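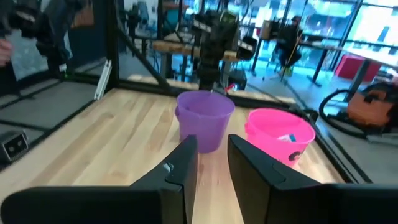 When can shops order the Stamel Halloween buckets?
Orders for the 2026 season open today through Willems, with the first cartons leaving the warehouse in August.

FOR IMMEDIATE RELEASE
Jan 16, 2026

Skaseck brings back the small treat bucket, and a tabletop sorting game to go with it

Skaseck, the Stukov party goods company, is putting its small Halloween buckets back in the catalogue under the name Stamel. Same basic idea as the old ones. Plastic, round, light enough for a four-year-old to carry full. New colours, thicker rims on some styles, and a printed sheet in every set with a candy sorting game for the kitchen table.

Sets come in 2 sizes. The home set is three buckets and the game sheet, $14 suggested retail. The classroom set is eight buckets, price on request, mixed colours only. Sorry, no single-colour classroom sets this year, we know people will ask.

"We dropped the small bucket because everyone told us kids wanted pillowcases," said Stellan Wallin, who runs the product side at Skaseck. "Then the emails started. Parents wanted something for after. The bag gets dumped out on the table and there's a mess, and the little ones want in on it."

After is where the sorting game comes in. Candy goes out on the table, buckets go in a row, and each one gets a job. Chocolate in one, chewy stuff in another, the last one for trades. Or by colour, or by who in the house is allowed to eat it. Families with allergies have been doing a version of this for years with mixing bowls. Round two uses the empties, wrappers only, and whoever clears their side first picks tomorrow's lunch treat. The sheet has 11 variations, some quiet, some not.

Colours and styles

Purple, pink and lime lead the range. The see-through styles let you tell how full a bucket is getting from across the room, handy when there's a sibling dispute on. Printed and plain styles are both available, and shops can mix them within a carton. Handles are fitted at the factory. Buckets nest for storage so a whole set takes up the room of one, give or take a handle.

Wash by hand in warm water. Not for the dishwasher, and not for hot food. Stickers come off plain styles fairly easily, please keep them off the printed ones.
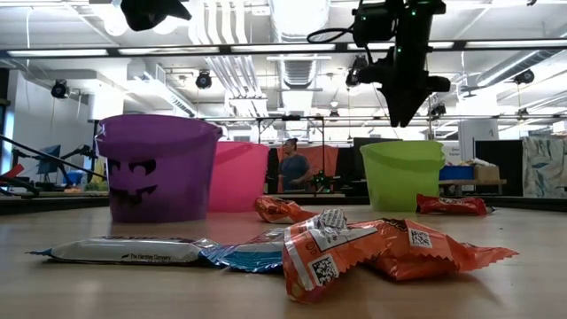 Wallin says the game was the hardest part to get right, mostly the sheet, wich went through a lot of drafts before anyone at Skaseck could explain it in one breath. The advice they settled on was to keep the buckets at the back of the table and the candy or wrappers at the front, where small hands can get at them. Leave gaps between the buckets if you have the space. Arguments start when they're jammed together. Wrappers make a good first go for younger kids: a flat Hershey bar wrapper and a crumpled orange Reese's one are easy to tell apart, no reading needed, and the purple bucket with the fanged mouth is an obvious place to start "feeding". Plain buckets can take whatever's left. Older kids get bored of that fast, so the sheet moves on to trading rounds.

Candy is not included in any set. Any kind will do. Skaseck is not partnered with any candy maker and the game doesn't depend on a brand.

At the stores

Willems has the range for independent toy shops, party stores and grocers. Gijs Jacobs, seasonal buyer there, asked for the home set to be packed so it can sit on a shelf or hang from a hook, and that's how it ships.

"Shelf space in October is a fight," said Jacobs. "A bucket is mostly air. Nested with the sheet tucked down inside, I can fit it beside the face paint and it doesn't eat the whole bay. And it's still useful on November first, so I'm not marking everything down at breakfast."

Order details for retailers

Home set: three buckets, game sheet, cardboard sleeve. $14 suggested retail.
Classroom set: eight buckets, two game sheets, plain carton.
Shipping: from August, in the order that orders come in.
Minimums: one carton for existing Willems accounts. New accounts, ask your rep.
Samples: home set only for now. Classroom samples to follow once the cartons are are printed.

Returns on unopened cartons accepted under the usual Willems seasonal terms. Cracked or damaged buckets, send a photo with the order number and they'll be replaced, no need to ship the broken one back.

For teachers and libraries

The game sheet can be photocopied for classroom and library use. A version with no candy at all is on the back, using buttons, blocks or coloured paper in place of the treats. Good for schools that don't allow food. French version of the sheet is being proofread now and will go in the same sleeve.

About Skaseck

Skaseck makes party and seasonal goods for homes and schools, from its office and packing room in Stukov. Buckets, bunting, paper plates, table games.

Media contact: Stellan Wallin, Skaseck, Stukov. Retail enquiries to Gijs Jacobs at Willems. Product photos and a copy of the game sheet on request.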